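Why Fabric Creases
Written by Marina Stefanou

Fabric is made of yarn, and yarn is made of many thin fibers twisted together. In a woven fabric, such as most bed sheets, one set of yarns runs lengthwise and another set crosses it, over and under.

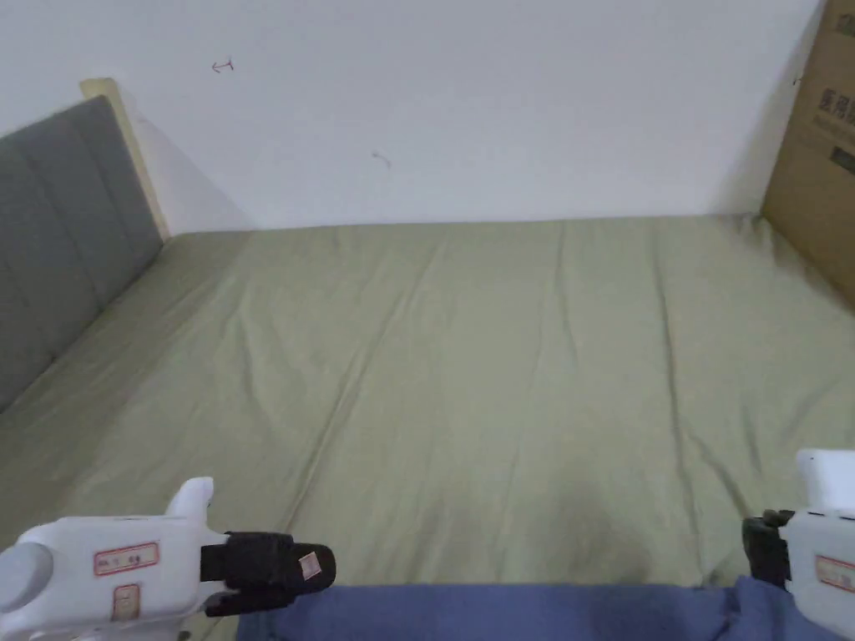
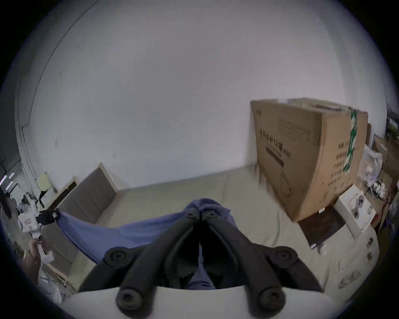
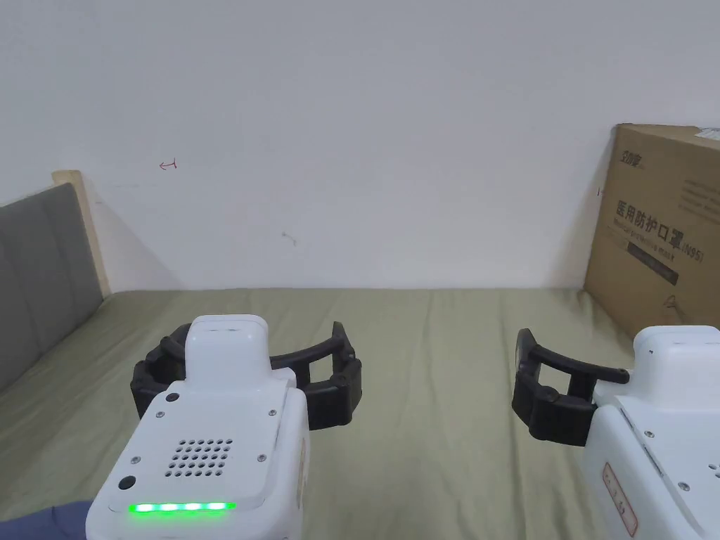 A crease begins when fabric is bent and pressed. Cotton fibers are built from long chains of a material called cellulose. Weak links, called hydrogen bonds, join one chain to the next. When a fiber bends, some of these links break and then form again in new places. The links now hold the fiber in its bent shape.

Water makes this easier. It slips between the chains and loosens the links. If cotton dries while folded, the fold stays.

An iron uses the same process. Heat and steam loosen the links, the weight of the iron flattens the cloth, and the links form again with the fibers straight.

Polyester takes up very little water, so it creases less in the wash. Wool fibers are springy and return to shape when hung up.

Words to know
Fiber: a very thin thread of material.
Yarn: fibers twisted together.
Cellulose: the main material in plant cell walls.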